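Ticket: Flutia walk-in cooler, high head pressure alarm
Opened by: Irina Surdu
Status: waiting on part

1 Sep 2021
Hi Nnamdi, me again! The Flutia is tripping on high head pressure, same as in February. It runs fine for 25 minutes or so, then cuts out. I hosed down the condenser coil (filthy, by the way) and got maybe two hours out of it before it quit again.

Update: fan 2 is barely turning — I swapped the capacitor and no change, so I'm blaming the motor. Can you get me one from Urura?

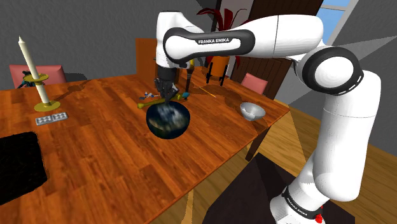
Blue patterned bowl under the gripper, bone-shaped toy behind it

Reply from Nnamdi Fashola: Motor ordered. Leave the unit off till it comes.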